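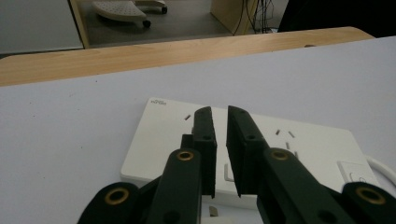
Tainá Rezende asked us last week whether an adjustable desk still counts as adjustable when the crank is on the far side, out of reach of the person seated at it. Our answer is that it does not, and the question deserves a fuller reply than one post allows.

2/ The Novley Office for Workplace Access reviews furniture requests for all sites. In the past year many of the desks we approved were height-adjustable, yet a number of staff still had to ask a colleague to raise or lower them.

3/ Effective 15 June 2024, every new desk order must state where the height control is placed. Controls must be reachable from a seated position, from either side, and usable with one hand.

4/ Crank models may still be ordered for shared project rooms. They may not be ordered for an assigned workstation where the employee has reported limited grip, reach or shoulder movement.

5/ The Gorken and Seixas sites will be fitted first. Gorken has 4000 employees and the older furniture. Seixas has 3000, and its lease requires that electrical work be scheduled with the landlord in advance.

6/ Managers at Binemar should continue to use the present form until November. Requests already submitted do not need to be sent again.

7/ Several people asked about memory settings. Two stored heights per desk will be the standard, one for sitting and one for standing or for a second user. Additional settings are available on request and need no medical note.

8/ On cost: the difference between a crank desk and a powered desk is paid from the central budget, up to $1000 per workstation. Departments are not charged, and a manager may not decline a request on the basis of price.

9/ A reader wrote that her desk reaches the right height but that the drawer unit beneath it blocks her knees. Fixed drawer units can be removed under the same request – please mark "under-desk clearance" on the form. A rolling unit will be supplied in its place.

10/ Monitor arms, keyboard trays and footrests are covered by a separate guideline, now under review. Comments may be sent to the Access Office through the staff portal.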